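Robots put computers together at Dondel open day, with time for tea

Visitors to Dondel's workshop got a close look at the future of computer repair this September, and learned that the future likes to have everything laid out for it beforehand.

The firm opened its doors for an afternoon to show Asisix, its project to have robot arms fit parts into ordinary desktop computers. It is a job that most offices hand to whoever last admitted to owning a screwdriver. Dondel would like to hand it to a machine, and 45 people turned up to see how the machine felt about that.

Proceedings began at 2pm with a talk on tolerances. The slides were many and the chairs were few, and those standing at the back were said to have taken the keenest interest in the moment when the talk would end. Guests were then led through to the work area and asked to keep behind a strip of yellow tape, to switch their phones to silent and to refrain from offering the robots advice.

The last of these proved the hardest. Anyone who has ever built a computer on a kitchen table has views on how it should be done, and a good share of Dondel's guests had clearly built several. There was some muttering about the order of work. There was a longer debate about whether a memory module should click once or twice.

The arms themselves took no part. They work at the pace of someone carrying a full bowl of soup across a cream carpet, and Dondel makes no apology for it. The firm's handout explained that speed will come later and that bent pins are expensive now. The processor gets a holder, the hard drive gets a stand and the memory has its own slotted rests, all so that the gripper can find each part in the place it was promised.

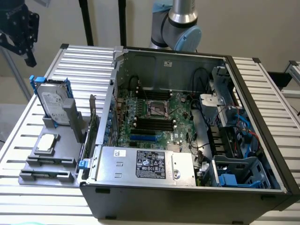
Devumis, which refurbishes office computers and had sent a small party along, was less worried about the pace than about the dust. Its people remarked that the machines reaching their own benches tend to arrive with biscuit crumbs, a missing screw and once a family of woodlice, and they wondered aloud how Asisix would get on with those. Dondel replied that dirty machines were on the list. It did not say how long the list was.

The main demonstration was advertised as lasting 30 minutes and came in a little over, owing to a pause in which an arm stopped, thought better of something and had to be started again. Staff described this as the safety system doing its job. The audience gave the restart a round of applause, which was more than the talk on tolerances had managed.

Questions afterwards turned mostly on jobs and money. On jobs, Dondel said the arms were meant for the dull and fiddly end of the work, a part of the trade it believes will not be greatly missed. On money, it said that prices would be discussed with customers, in the tone of a restaurant that leaves them off the menu.

A trial is planned at the Mbeki site, where 16 computers a day will go through the process to begin with. The firm hopes to raise that figure once the parts trays have been settled, the present ones having been redesigned more often than anyone cared to put in the handout.

Dondel says it will hold another open day next spring. There will be more chairs, and visitors with strong opinions on memory modules are asked to put them in writing.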